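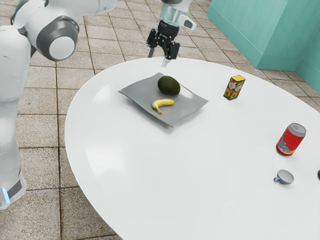 **Figure 1.** Simulated cell at rest, gripper open, before the zero check.

### 3.2 Keeping the simulated cell in step with the real one

Most of our upkeep time goes into the joint zeros, and we were delighted by how much of that work can be rehearsed in simulation first. The Prilik cell has a single white arm beside a round table, and its model was built by Jingyi Guo from the same mounting measurements we use on the floor. Before any grasping run, the arm is sent to the rest pose in Figure 1, with the fingers apart and the gripper hanging behind the gray tray. From there it is easy to compare finger positions against the stored values, and the avocado and banana can stay in the tray while we do it. If either finger is off by more than 2 mm, we redo the gripper zero and load the new offsets into both cells.

The glossy tabletop deserves a word too! Highlights like the ones on the left part of the table once pulled our tray detector off by several millimeters, and Arwel Mathias fixed this by masking bright patches before the edge fit (a lovely, simple change that took him one afternoon). We now repeat the tray check after every 50 runs, using 3 views per check. A failed check stops the queue, and whoever is on duty reruns the camera fit first and the base fit second. Eluned Jenkins keeps the offset log, which is stored with the Ponent controller settings so that an old state of the cell can be restored in full.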